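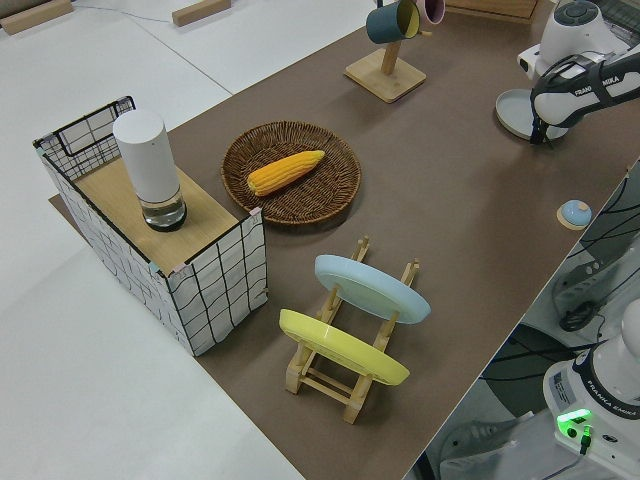

*One of the two-arm tables at Lirex, with the dish rack, the corn and the mug tree.*

In June our small group from Trilik visited the robot teaching lab of Lirex. We came by the early train and were at the door before 9:00. Poppy Heywood, who leads the teaching team, met us with coffee and gave us a short safety talk.

I had expected that people there write programs all day. Most of the work is more like giving a lesson. A teacher moves the arm through the task, either by holding it directly or from a second place with a hand controller, and the computer records the movement. Then the same task is shown again, with the things put in other positions. For one simple task they want more than 100 good recordings. The bad ones are also kept, but in a separate folder.

The tables are filled with ordinary kitchen things. On the one I liked best, two plates stood in a wooden rack, blue and yellow, and a corn cob lay in a wicker tray. One arm had its gripper just over a flat round disc on the mat. I asked Poppy which object is the most difficult to teach. She answered that thin, flat ones are, as the fingers must come very low and the beginner is afraid of touching the table.

After lunch each of us could try for 8 minutes with the controller. My first attempts were poor. I turned my wrist too much and the arm followed me faithfully. My colleague, who plays the violin, did much better and was a little proud of it.

We also saw the room where recordings are checked and given names in a program called Messina. It was warm there and I would have liked more time for questions. The visit finished at 15:30, and Poppy has promised to send us the teaching notes.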